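## 4. Where the rules stop short

The guidelines we reviewed agree on a good deal. Nearly all of them ask for a written task protocol, a named person in charge of the session, a calibration check before recording, and some form of consent from anyone who might appear in the data. It would be hard to object to any of this. Our doubts concern what these rules are supposed to achieve and how anyone would know whether they had.

We looked at four documents in detail: the Lenix operator handbook, the Brindum collection protocol, the Bramwell draft code of practice, and the internal checklist used at the Ameck site. Together they contain 154 separate requirements. We sorted each one by a simple test: could a person who was absent from the session tell, from the records kept, whether the requirement had been met? Only 33 passed. The rest depended on the word of the operator or on terms so loose that almost any session would satisfy them. "Sufficient lighting," "a suitable workspace," and "reasonable variety of motion" are typical.

### 4.1 Calibration

Calibration is the area where one would expect the rules to be strongest. Hand-held grippers that rely on printed markers need those markers to be flat, clean, and readable by the camera, and each of the four documents says so in one form or another. The Brindum protocol goes furthest and requires a check at the start of every session. It says nothing about repeating the check after a device has been set down, bumped, or passed to another operator. In our experience these are the moments when things shift. A check done at 9 a.m. tells us little about a recording made at 3 p.m. on the same device, and yet both recordings will carry the same "calibrated" label in the final set.

The Ameck checklist does ask for a repeat check "when needed." We asked operators at the site how they decided that it was needed. The most common reply was that they would notice if something looked wrong. This may be true of a marker that has come loose. We doubt that it is true of one that has turned by a degree or two.

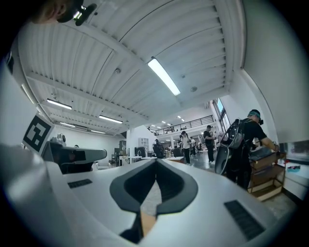 A second weakness is that the rules treat each operator as if he or she were working alone. Collection sessions are often shared, with several people carrying devices and moving through the same room. Under those conditions a recording made by one operator may include the faces, hands, or screens of others who have signed up for the project but not for that particular recording. The Bramwell draft covers this with a single line saying that participants "should be aware" of nearby cameras. It is silent on how wide a view the lens takes in, although this decides who gets recorded. People tend to judge whether they are on camera by where the camera seems to be pointing. With a fisheye lens that is a poor guide.

### 4.2 Consent and bystanders

All four documents require signed consent, and three of them supply a form. We have no quarrel with the forms. What concerns us is the assumption that consent given once, at the door, covers everything that follows. A participant may agree to wear a head-mounted camera and have no idea that a coworker's gripper will record the side of his or her face at close range. The Lenix handbook promises that faces will be blurred before release. It gives no error rate for the blurring, names no one to check it, and does not say what happens to a clip in which it fails.

Supporters of the handbook may answer that such clips are rare. Perhaps they are. We found no figures either way, and a rule that rests on something being rare ought to come with a count.

### 4.3 What the checklists reward

We also compared the completed Ameck checklists from February with the notes kept by the shift leads. Every checklist in that month was filled in completely. The shift notes, by contrast, mention seven sessions in which a device was swapped or restarted partway through. None of the seven swaps can be found in the checklists, for the simple reason that the form has no place to record one. By the standard of the form, these were perfect sessions.

This should worry anyone who plans to use completed checklists as proof of quality. A box that is always ticked carries no information. We suspect that many of the boxes in the other three documents would look the same if their records were open to us, though only Ameck let us see completed forms, and it would be unfair to hold that openness against it.

### 4.4 Limits of this review

Our sorting test is crude. It counts a requirement as weak when it leaves no record, and some useful habits leave none. Telling people to speak up before they step into another operator's work area is good advice even though no log will ever show it. Two of us sorted the requirements separately and disagreed on around one in ten, mostly where a rule mixed a clear demand with a vague one. In those cases we gave the rule the benefit of the doubt, so the figure of 33 is, if anything, generous.

We have not shown that sites with stronger rules produce better data. As far as we can tell, no one else has either, and the claim appears in the opening pages of all four documents without a source. Until there is some evidence for it, we would treat a statement that a data set was "collected in line with good practice" as a description of the paperwork.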